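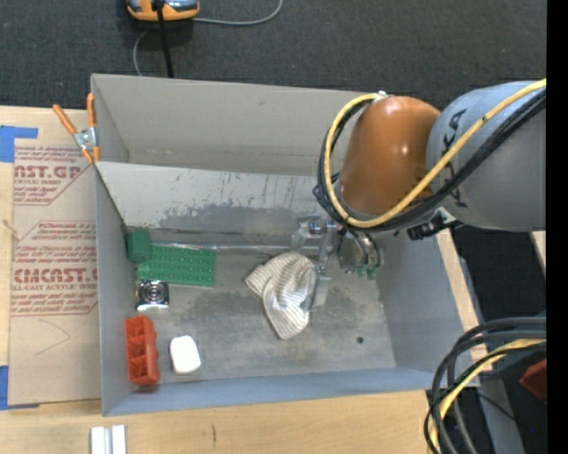 Werkdale Library Reading Program: Translated Fiction Prize

The Werkdale Library is pleased to announce that the Kindar Prize for Translated Fiction will open for entries in June. The prize is awarded each year to a novel first published in English translation by an independent press, and carries an award of $3,777, divided equally between author and translator.

Publishers may submit up to two titles each. Entries should be accompanied by a statement from the translator of no more than 900 words, together with 10 printed copies for the reading panel. Electronic copies are accepted only for titles that have not yet gone to press.

The panel will again be chaired by Encarnación Montes, whose translation of the Nowakowski novellas was published last year by Ileo Press. Panel members do not discuss individual entries with publishers – questions should be addressed to the prize office in writing.

Library cardholders may borrow last year's shortlisted titles at the main desk. The loan period for these books is 60 days, with no renewals.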